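# Clutberg hand-teach kit: four weeks of groceries in a basket

5/3/18

I bought the Clutberg kit to teach an arm to sort shopping, and I've now spent enough evenings with it to have opinions.

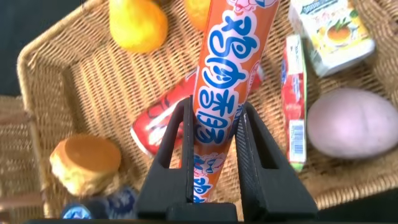 Kavinda Liyanage wrote to me after my last post that hand guiding is a waste of time and that anyone serious should be on a remote from day one. I went in half agreeing with him. Now I'm not so sure!

So, what you get for 340 dollars is two things: a handle that clips on behind the wrist, so you can drag the arm through a job yourself, and a little remote with a squeeze trigger for the fingers. Both record to the same software. You pick one, do the task, press save, and do it again (and again, and again).

The handle is lovely. I took to it in an evening. Reaching down into a wicker basket past a pear and a drink can to get the fingers on either side of a sausage stick in its wrapper feels natural when your own arm is doing the steering, and the kit picks up those small last-second wiggles that I never manage with a thumbstick. My first decent set was 23 demonstrations, and I'd happily have kept going if my shoulder hadn't complained.

The remote took me a lot longer. Depth is the hard part - I kept stopping too high, or going in at a silly angle and bumping the rim. But the trigger is really good. It has a soft stop partway through the squeeze, so you can close gently on a bun and then go firmer for a can without looking at any numbers. I wish the handle had the same thing. On the handle you get a plain open/close button, and everything gets pinched the same way, pastry or not. I lost a few pastries.

The software is fine once it's running. Setup is not fine. The manual skips a whole calibration step, and I only got past it with help from Anisa Nasution on the Getdale forum, who pointed me to page 12 of the older manual. Trimming is clumsy too: you can cut the start and end of a recording, but if you fumble in the middle you have to bin the lot. By now I have 357 saved runs and a much bigger pile of binned ones.

Battery on the remote gets me through an evening. The cable on the handle is too short, and I've ended up moving my chair for it.

Would I buy it again? Yes, mostly for the handle. If you already own a decent remote, see whether they'll sell you the handle alone - the shop told me that's planned for June. Four stars, and I'd give it the fifth for a longer cable and a proper trigger.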